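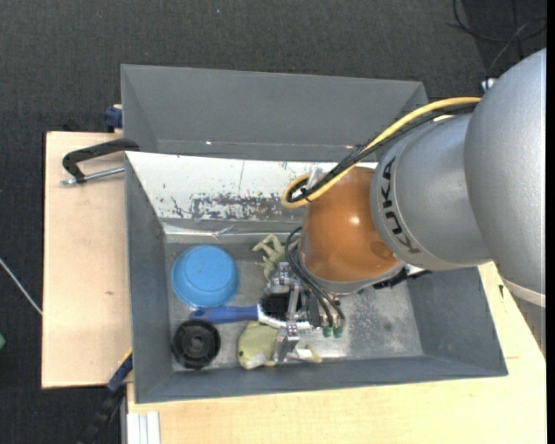 Packing and Sorting Assistant, Household Goods (part time, fixed term)

Employer: Brernance
Site: Starklow returns building, ground floor
Positions open: 2
Hours: 26 per week
Reports to: Sointu Peltonen, returns supervisor
Posted: Dec 11, 2021
Start: January

Summary of the position

Brernance handles returned and surplus household goods for online stores. The Starklow building receives mixed cartons of small kitchen and cleaning items, along with some toys. Items are placed in gray rectangular bins at table height, identified, checked, and packed for resale or sent to recycling. The assistant works at the sorting tables and is responsible for the condition and correct labeling of each bin that leaves them.

Typical contents are dish brushes, bowls, cups, sponges, small utensils and plastic toys. Bins arrive mixed. A brush and a bowl in the same bin will normally have different item codes and go to different shelves. The current item list has 2,993 entries. New staff are not expected to know it by heart; lookup is by category, then color, then size.

Duties

Empty incoming cartons into bins, one layer deep where possible.
Identify each item and enter its code in the Vainio stock program.
Check brushes for bent bristles, loose heads and cracked handles.
Check bowls and cups inside and out for chips, scratches and label residue. Bowls that arrive upside down are to be turned over before grading.
Grade items A, B or R. Grade R goes to recycling and is not repacked.
Wrap and pack graded items in Clanen cartons, heavy items at the bottom.
Wipe out empty bins between batches. Small scraps of film and foil collect in the lower corners and must be removed by hand.
Return empty bins to the table and keep the carpeted walkways clear of cartons and tape.

Output is measured by batch. The normal rate after training is almost 190 items per shift. Errors in grading are reviewed with the assistant at the end of the shift and are not deducted from pay.

Requirements

Ability to stand for most of a shift, with seated breaks.
Ability to lift a full carton from floor to table.
Good near vision, corrected or uncorrected, and reliable color recognition. Several item codes differ only in handle color.
Basic keyboard skills.
Reading knowledge of English sufficient for item labels and safety notices.

Previous warehouse or store work is useful but not required. No certificates are needed.

Training

The first week is paid at the full rate. It covers item lookup, grading, packing and table safety. Trainees work next to an experienced sorter and do not sign off their own bins until the supervisor has checked a complete batch.

Work clothes

Closed shoes are required. Long sleeves must be fitted or rolled above the elbow. Rings, bracelets and neck cords are not worn at the tables. Gloves are supplied in all sizes.

How to apply

Send a one-page work history and the name of one reference to Sointu Peltonen, Returns, Brernance, Starklow site. State which days you are available and whether you can work early shifts. Applicants selected for interview will be asked to sort and grade one mixed bin at the table. The exercise is untimed.

Applications are read in the order received. Both positions stay open until filled.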